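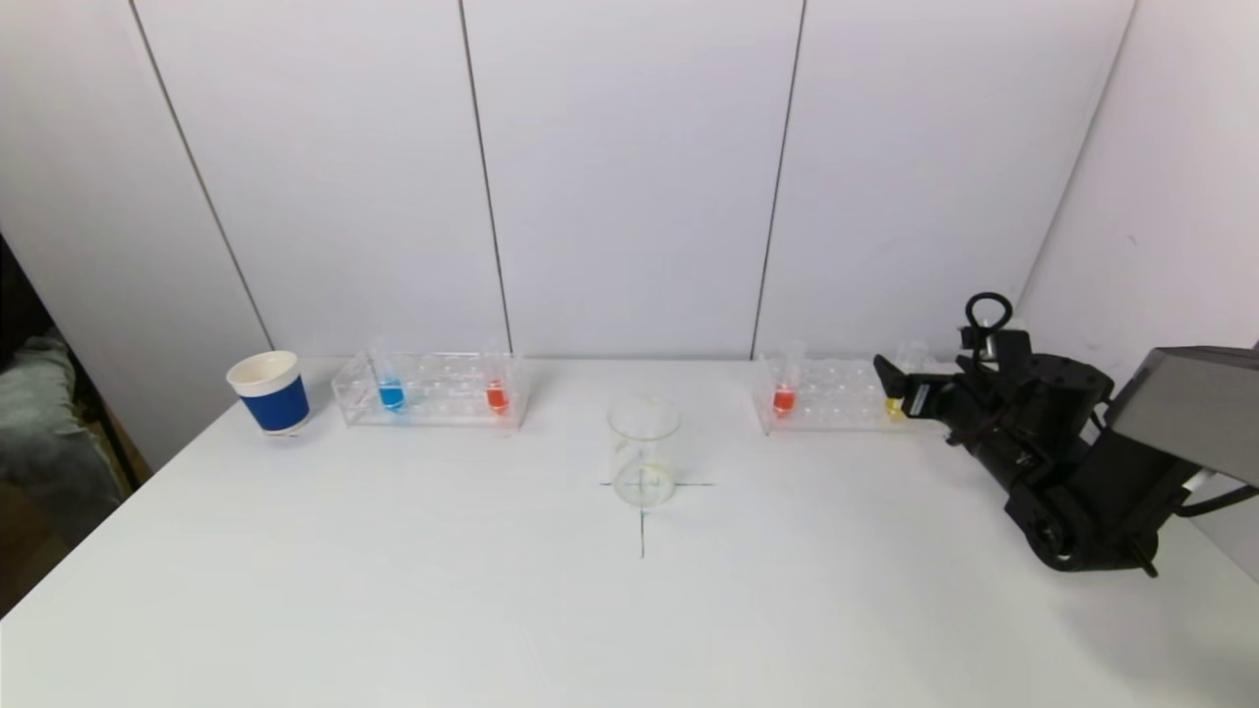

Test tube racks and a glass beaker on the bench at Flasbridge.

About the Flasbridge School of Home and Community Cookery

The Flasbridge School of Home and Community Cookery teaches everyday cooking to adults and young people who live or work in the Flasbridge and Grirthorpe districts. The School is a not-for-profit incorporated body. It receives no commercial sponsorship and does not endorse any brand of food or kitchen equipment.

Our purpose

The School was established to give people with little or no kitchen experience the skills to prepare plain, nourishing meals at a modest cost. Its programme centres on grains, pulses, root vegetables and other staples that keep well and can be bought in most neighbourhoods. Participants learn to cook rice by the absorption method, to soak and simmer dried beans, to make a stock, to bake a basic loaf and to plan a week of dinners from a short shopping list.

Cooking traditions from many parts of the world are represented in the recipe collection. Recipes are accepted from past participants and from members of the public, and each is tested in the School's kitchen before it is added. The collection currently holds 1,551 recipes. Wherever possible the original name of the dish is kept, with a short note on the region it comes from and on any local ingredient that has been substituted.

Our history

The School began in a rented church kitchen in Grirthorpe, where evening classes in bread and soup were offered through the winter. Demand soon exceeded the space. The School later moved to its present premises in Flasbridge, and the Grirthorpe kitchen was retained for weekend and school holiday classes.

The Kanagaratnam Kitchen was added to the Flasbridge premises after a bequest from the Kanagaratnam family. It contains the main teaching kitchen, a dry store and a small dining room in which participants eat together at the end of each class. The terms of the bequest require that a vegetarian dish be taught in every course, and the School has been pleased to honour that condition.

Our courses

Thirteen courses are offered each year. The foundation course runs for one term and assumes no previous knowledge. Shorter courses cover breakfast porridges and flatbreads, preserving, cooking for one, cooking for large groups, and meals for people with allergies. Last year the School recorded 1,786 enrolments across both locations.

Tato is the School's course for young people aged 12 to 17. It takes the potato as its starting point and proceeds from boiling and mashing to gnocchi, rösti, curries and pies. Tato is taught after school hours and during the January holidays. A parent or guardian must sign the enrolment form, and any allergies must be declared at that time.

All courses are taught in English. Printed recipe cards in other languages may be requested at enrolment.

Our teaching staff

Instructors are required to hold a trade qualification in cookery or to demonstrate equivalent experience, together with a current food safety certificate. Those who teach Tato must also meet the child safety requirements that apply to schools. Each instructor is observed in the kitchen once a year and receives written comments from the programme director.

Fees and assistance

Fees are set by the board each year and are published with the timetable. They include all ingredients, the use of an apron and a printed set of recipes. The School reserves 40 places each year for participants who are unable to pay. Applications for these places are confidential and no supporting letter is needed.

Refunds are available up to one week before a course begins. After that time, a place may be transferred to another person on written notice to the office.

Visiting the School

The Flasbridge office is open on weekdays from 9:30 a.m. to 4 p.m. during term. Step-free entry is available from the parking area at the rear of the building. Visitors who wish to see the Kanagaratnam Kitchen are asked to arrange a time with the office, as the room is generally occupied by classes in the morning and early evening.

Recipe submissions may be left at the front desk or sent by mail. Please write clearly, give all quantities in metric measures and state the number of people the dish will serve.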